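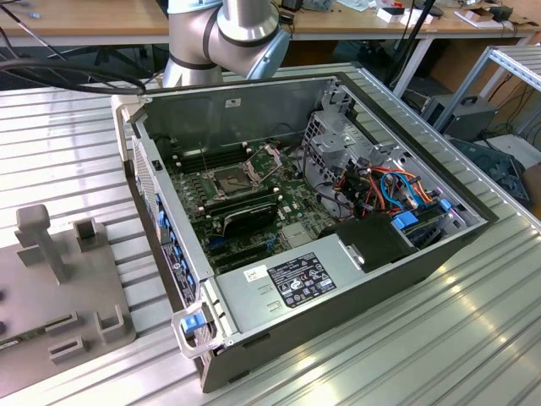

*A tower with the side cover off and the socket's retention frame open.*

# "Everyone wants to start with the processor"

The repair floor at Dumard occupies the back half of a former carpet showroom, and the woman who has run it since July would like visitors to know that the carpet left before she did any of the decorating. She asked not to be named, on the grounds that her relatives would start bringing her their computers.

Dumard takes in retired office desktops, strips them, and sells what is left to people who are fond of old office desktops. The going rate for a complete tower is 50 dollars. "For that money you get a computer," she said. "You don't get a fast one. You get one that turns on and has somewhere to plug in your mouse."

She lays every case on its side before doing anything else. Standing up, she explained, a tower is furniture. On its side it is a drawer, and she knows how to go through a drawer.

"Everyone wants to start with the processor," she said. "It's the glamorous bit. Then they drop a screw in the socket and it's a lot less glamorous."

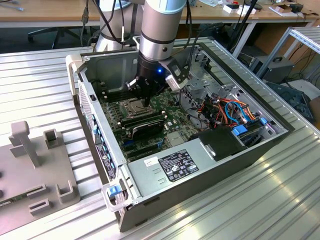 **Words: Mulligan staff** | 14 October 2019

Her own order of work is duller. Dust first, then cables, then drives, then the board. She has firm opinions about cables, most of them unprintable. "Somebody at a factory tucked that bundle in beautifully, once," she said. "Then somebody in an office added a hard drive."

She is kinder about blue plastic. On the office machines she likes best, the parts you are allowed to touch are blue – a latch here, a drive handle there – and she considers this the height of good manners. "It's a computer telling you where to put your hands. I've had cars that were less helpful."

Last year's biggest delivery came from Zetside, which cleared out 435 desktops in one go and sent the keyboards separately, in trash bags. She is still finding crumbs. The memory went quickly and the power supplies did not. Anyone in need of a power supply is invited to get in touch.

Does she use a desktop at home? "I have a laptop," she said, and went back to her cables.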